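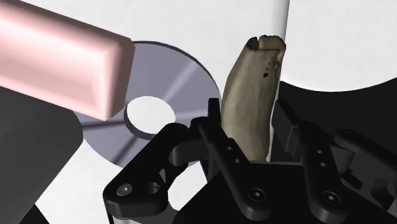 The question put to this office most often is whether a machine can yet be trusted with ordinary chores. Our position is that it can be trusted with some of them, under supervision, and that purchasing decisions should wait for better evidence than is now on offer.

Much of the present confidence comes from simulation. A simulated trial is cheap, and it harms no property when it fails. The Flanness program ran 1586 simulated pick-up tasks before any hardware was ordered, and we consider that sensible. A simulated shelf, however, is only as untidy as its author made it. A kitchen drawer or a packing bench holds objects that differ in shape, weight and strength, and a grip that suits one may crack the next.

The trial at the Kinsella workshop illustrates the point. Over 550 attempts at sorting mixed small goods, the machine dealt well with boxes and blocks. Thin, flat items and irregular, brittle ones gave it trouble, and staff stepped in up to 39 times in a single shift. Workers at the next bench needed no such help - nor did they need the goods laid out for them in advance.

We do not regard this as failure. Repetitive handling of uniform parts, as at Horier, is already done to an acceptable standard. Household work is another matter, and claims about it should be tested in occupied homes, with breakages recorded and published. The Flellgate proposal, due for review in August, would do so in two homes. It deserves support.

Contact the Policy Office | © 2022 Flanness | Back to top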